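"데모 영상 말고 실패 로그를 보여 달라고 했다"

스케스틱(Skestik)의 조립 학습 패키지를 두 달 써 본 아파레시다 홀란다에게 들었다

소형 로봇 팔을 들이려는 공장이라면 요즘 한 번쯤 받아 봤을 제안이 있다. 시뮬레이터에서 먼저 가르치고 현장에는 학습이 끝난 동작만 옮기면 된다는 것이다. 스케스틱이 파는 패키지도 그런 물건이다. 가상 작업대와 과제 묶음, 학습 도구, 실제 팔로 옮겨 주는 변환 모듈이 한 벌로 온다. 영업 자료의 첫 장에는 "현장 티칭 없는 조립"이라고 적혀 있다.

아파레시다 홀란다는 이 문구를 믿지 않는 쪽이었다. 유량계 부품을 만드는 비브데일(Bivdale)에서 공정 기술을 맡고 있고, 로봇 셀을 여러 번 세워 봤고, 그중 몇 번은 도로 뜯어냈다. 회사가 패키지를 시험 도입하기로 했을 때 평가 책임이 그에게 떨어졌다. 평가를 끝낸 지 얼마 안 된 10월 오후, 공장 2층 회의실에서 만났다.

첫인상부터 물었다. "설치는 잘 됩니다. 그건 인정해요. 오전에 깔고 점심 먹고 오니까 예제가 돌아가고 있었어요. 그런데 설치가 쉬운 걸 보고 제품이 좋다고 하는 건 포장이 예쁘다는 얘기랑 비슷하잖아요. 저희가 사려는 건 끼우는 동작인데."

비브데일이 원한 작업은 가는 핀을 작은 블록에 세우는 일이었다. 사람이 하면 지루하고 실수가 나는 공정이다. 스케스틱의 과제 묶음에도 비슷한 것이 있어서 홀란다는 그것을 출발점으로 삼았다. 블록과 핀의 치수를 자기네 도면에 맞춰 바꾸고, 바닥 무늬와 조명을 매번 다르게 뽑는 옵션을 켰다. 배경이 바뀌어도 흔들리지 않는 동작을 만든다는, 제조사가 가장 힘주어 설명하는 기능이다.

"무늬를 섞는 건 저도 필요하다고 봐요. 카메라로 보는 방식이니까요. 나뭇결이 깔리고, 조명이 세게 들어와서 하얗게 날아가고, 그림자가 부품 위로 떨어지고. 그런 화면을 잔뜩 먹이면 눈은 튼튼해집니다. 문제는 손이죠. 핀이 구멍 가장자리에 걸렸을 때 어떤 느낌인지는 무늬를 아무리 바꿔도 안 나와요."

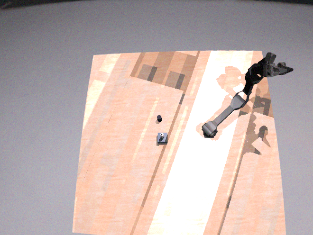
그가 가장 오래 붙들고 있었던 것도 접촉 문제였다. 시뮬레이터 안의 부품은 지나치게 얌전하다고 했다. 모서리는 도면대로 서 있고 핀은 휘지 않으며 절삭유도 묻어 있지 않다. 마찰 계수를 흔드는 설정이 있지만 기본 범위가 좁고, 넓히면 학습이 좀처럼 수렴하지 않았다. 설명서에는 이 항목이 한 문단뿐이었다.

숫자를 달라고 하자 홀란다는 노트북을 열었다. 현장의 팔로 옮긴 뒤 그가 직접 기록한 시도는 524회, 그 가운데 실패가 31회였다. 얼핏 나쁘지 않아 보인다고 했더니 고개를 저었다.

"영업 담당도 똑같이 말했어요. 그런데 저희 라인에서 그 비율이면 사람이 옆에 서 있어야 합니다. 사람이 서 있을 거면 그 사람이 끼우면 돼요. 그리고 저는 성공률보다 실패한 모양이 궁금했어요. 핀을 놓친 건 괜찮습니다. 다시 집으면 되니까. 비스듬히 박아 놓고 성공이라고 보고한 게 2회 있었어요. 그게 무서운 겁니다. 다음 공정으로 넘어가거든요."

이 두 건을 두고 스케스틱 쪽과 의견이 갈렸다. 기술 지원을 맡은 아데미르 비에이라는 판정 기준을 조이면 해결되는 문제라고 답했다. 전화로 따로 연락한 기자에게도 같은 설명을 했다. "성공 판정은 고객이 정하는 값입니다. 기본값은 여러 업종에 맞춰 느슨하게 잡혀 있습니다. 비브데일의 공차라면 처음부터 바꾸고 시작하셨어야 합니다." 그 안내가 설명서 어디에 있느냐고 묻자 그는 다음 판에 넣을 예정이라고 했다.

홀란다는 그 답을 전해 듣고 웃었다. "바꿨어요. 바꾸니까 이번에는 잘 끼운 것도 실패라고 합니다. 손목에 힘 센서를 달면 나아진다는데, 그건 별매예요. 견적서 두 번째 장에 있더라고요."

비용 이야기는 길어졌다. 패키지 자체는 연간 구독이고, 변환 모듈은 팔 한 대마다 따로 산다. 학습용 연산 장비는 고객 몫이다. 현장 티칭이 없다는 약속도 그의 계산으로는 절반만 맞다. 펜던트를 들고 점을 찍는 시간은 줄었다. 그 대신 가상 작업대를 실물과 맞추는 시간이 생겼다. 카메라 위치를 재고, 받침대 높이를 재고, 틀어지면 다시 쟀다.

"티칭이 없어진 게 아니라 책상으로 옮겨 간 거예요. 게다가 이쪽은 할 줄 아는 사람이 더 적습니다. 제가 휴가 가면 셀이 멈춰요."

비교 대상도 있었다. 같은 기간에 안드라데(Andrade)라는 통합 업체가 옛날 방식대로 지그를 짜서 견적을 냈다. 부품을 물리적으로 잡아 주고 팔은 정해진 위치로만 움직인다. 품종이 바뀌면 지그를 새로 깎아야 하니 유연하다고 할 수는 없다. 홀란다는 그래도 이쪽에 마음이 기울어 있다. 고장이 나면 어디가 고장인지 보인다는 것이다.

그렇다면 시뮬레이션 학습은 쓸모가 없다는 말인가. 그는 그렇게까지 말하지는 않았다. 로봇을 들이기 전에 팔이 닿는지, 그리퍼가 옆 부품을 치지 않는지 따져 보는 용도로는 꽤 만족했다고 한다. 팔레트 배치를 바꾸는 안도 가상 작업대에서 먼저 돌려 보고 하나를 버렸다. 부셀(Vusell)이라는 이름이 붙은 기록 도구는 따로 팔면 사겠다고도 했다. 실패한 시도만 골라 앞뒤를 다시 돌려 볼 수 있는 기능이다. 스케스틱은 따로 팔지 않는다.

"제가 데모 영상 말고 실패 로그를 보여 달라고 했을 때 보내온 게 없었어요. 고객 정보라 안 된다고. 그럼 자기네 시험실 거라도 달라고 했는데, 정리 중이라고 하더군요. 저희 로그는 제가 다 보냈습니다. 31회 전부요."

비에이라는 시험실 자료를 정리 중인 것이 맞고, 공개 시점은 정하지 못했다고 확인했다. 비브데일에서 받은 로그는 기본 판정값을 다시 검토하는 데 쓰고 있다고 했다.

비브데일은 아직 계약을 결정하지 않았다. 홀란다가 올린 보고서의 권고는 "조건부 보류"다. 조건은 힘 센서를 기본 구성에 넣을 것, 그리고 잘못된 성공 보고가 한 건도 없는 연속 시험 결과를 받을 것. 어느 쪽이 더 어렵겠느냐고 물었더니 그는 앞의 것이라고 했다. 뒤의 것은 기술 문제고 앞의 것은 가격표 문제라서 그렇단다.

시험에 썼던 팔은 당분간 그대로 둔다고 한다.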